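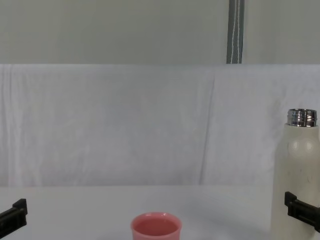

Hudance Recovery Journal and Planner for Caregivers
Reviewed by Haruna Hirose
11/3/18

My brother came home from his second deployment with a head injury and a folder of discharge papers three inches thick. I moved in with him for what I thought would be a month. I mention it so you know what I was looking for when I bought the Hudance planner. I wanted one place to write down medications, appointments, bad nights and who I had talked to at which office.

The planner is a spiral-bound book with a stiff cover and a pocket in the back. It covers 6 months, undated, so you can start whenever you need to. Each day gets a full page. The top half is a medication grid with room for up to 900 milligrams, or whatever your dose is, written in boxes that are a decent size. The bottom half is lined for notes. At the end of each week there is a spread for appointments and a page called "Calls," where you write the date, the person's name, the phone number and what they told you.

The Calls page is the reason to buy it. When you are caring for a veteran you spend a lot of time on the phone, and every office wants to know what the last office said. In February I had a travel claim turned down for a missing form. I had the name of the person who took the form and the day she took it, and the claim was paid on the second try. Before I had the planner that would have been on the back of an envelope.

The symptom tracker is weaker. It asks you to rate headache, sleep, mood, memory and balance from 1 to 10. My brother hated being asked for numbers and after a week he would say five to everything. I crossed out the scale and wrote a line or two in plain words. His therapist, Paora Merrick, told me she got more from the sentences anyway. If you have a family member who likes numbers you may do better with it than we did.

The paper is good. Gel pen does not bleed through, and I spilled coffee on March and could still read it after. The spiral is a problem in a bag. It caught on my sweater and on the lining of my purse, and one end came uncrimped. I bent it back with pliers. The back pocket holds 3 or 4 folded sheets before it starts to tear at the bottom, so you will still need a folder.

I tried two others first. The Kuvico log is cheaper and smaller, but it is really a pill diary with a calendar stuck on the front. There is no place for phone calls. The Appiah binder has everything, including tabs for legal papers and benefits letters, and if you have a desk to keep it on it may suit you. It was too big to take into a waiting room.

Hudance also sells refill pages, but only for the ring version, which costs more. I asked if they would fit the spiral one and customer service said no. They answered in a day and were polite.

I have filled two of these and started a third. My brother writes in the notes section himself now, mostly complaints about my cooking. I would buy the ring version if I were starting over, for the refills and because of the spiral.

Four stars out of five.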